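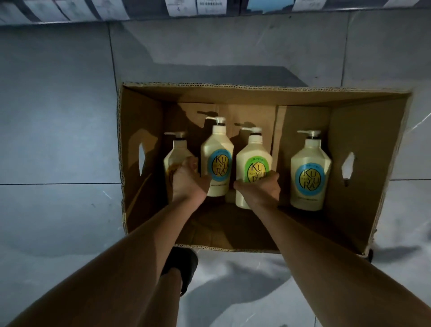 Four pump bottles of KUYURA body wash in an open cardboard box.

Calel Home Router Review: Traffic Shaping You Can See and Switch Off
By Taner Bozkurt
March 30, 2020

The Calel is a home router sold on one feature, a traffic manager called Tromier that sorts data by type and gives each type its own share of the line. Plenty of routers do this. Most hide the rules behind a single button with a name like "smart mode." The Calel prints every rule on one page and lets the owner change or delete it. I have used one as my only router since November, on a cable line sold as 100 Mbps down and 30 Mbps up.

Setup

Setup is done in a browser. No account is needed and no phone app exists. The first page asks for an admin password and will not continue until one is set. The second asks for the line speed in each direction. Enter measured speeds here, taken with a laptop plugged straight into the modem. The shaper works from these numbers, and if they are higher than what the line delivers, the queue builds up in the modem where the router has no control over it.

After that the router restarts and is ready. The case has four LAN ports, one WAN port, one USB port and a recessed reset hole. Both radios use the same network name by default. They can be split on the wireless page.

Shaping

Tromier sorts traffic into five classes: calls, games, web, video and bulk. Each class has a floor, a ceiling and a priority. By default video has a ceiling of 76 percent of the line, which surprised me on a product that advertises "no hidden limits." The limit is not hidden, as it is on the rules page with the others, but it is switched on before the owner has seen it. Anyone who wants a single high-bitrate stream to use the whole line has to raise it by hand.

The classes are assigned by port, by address and by how a connection behaves over its first few seconds. Encrypted traffic is not opened. This has a cost. A large file download from a server that also carries video was filed under video in my tests, and a video call made in a browser tab was sometimes filed under web for the first part of the call. The log shows each decision with a reason code, and a wrong one can be fixed by pinning a device or an address to a class. Pins survive a restart. They did not survive a firmware update, so export the settings file first.

Results

With shaping off, an upload that filled the line pushed ping times high enough to break up a voice call. With shaping on and the upload speed entered correctly, the same upload ran a little slower and the call stayed clear. Ping to the first hop past the modem rose by 2 ms under load. I repeated the test with a download and saw a similar result in the other direction, with slightly more variation.

Full-speed downloads topped out just under the number entered on the setup page. That is expected from any shaper, which needs a small margin to keep the queue on its own side. The processor handled 100 Mbps with room to spare. I have no faster line to test with, and the manual gives no shaped throughput figure, only an unshaped one. Buyers with gigabit service should ask for that number before paying.

Wi-Fi range is average. On the 5 GHz band the signal passed through two interior walls and was poor past the third. The 2.4 GHz band reached the whole apartment at lower speed. The older Avcı router it replaced did about as well on both.

Is it the router or the provider?

The most useful page is the one labeled Line Check. It runs a timed transfer to a test server twice, once as plain bulk data and once shaped to look like a video stream, and prints the two speeds side by side. A steady gap between them suggests that something upstream is treating video differently. One run proves little. The page can repeat the test every hour and save the results as a CSV file.

I left it on for a month. The two speeds tracked each other closely during the day. In the evening both dropped together, which points to a busy neighborhood segment and gives no sign of video being singled out. Nazmiye Türkmen, who runs the same model on a DSL line from a different provider, sent me her file, and the video figure in it sits well below the bulk figure every evening. Her provider's terms mention "network management" without giving a speed. The router can't settle what that means, but the file gave her something to attach to a complaint.

The test servers belong to Stavudeck, the company that makes the router. A provider that wanted to could recognize them and leave them alone. An option to enter a different server would answer this, and there isn't one.

Privacy and updates

Automatic updates are off by default. Usage reports are on. The switch is at the bottom of the Advanced page, under the time zone setting, and it should be on the setup page. With reports off, the only outside connections I logged from the router itself were time sync, DNS and the update check.

Two firmware updates arrived during the test period. The first fixed a fault where guest network devices could not renew their address. The second changed nothing I could see, and its notes read "stability improvements."

Faults

The admin page logs out after five minutes even while a form is being edited, and the edits are lost. IPv6 traffic is shaped but does not appear in the per-device totals, so those totals read low. The status light can be dimmed but not turned off. The USB port shares drives only over an old protocol version and I left it disabled.

Verdict

Recommended for cable and DSL lines up to 100 Mbps, mainly for the rules page and Line Check. Raise the video ceiling on the first day and turn off usage reports. I would not buy it for a gigabit line without a published shaped speed, or for a large house without a second access point.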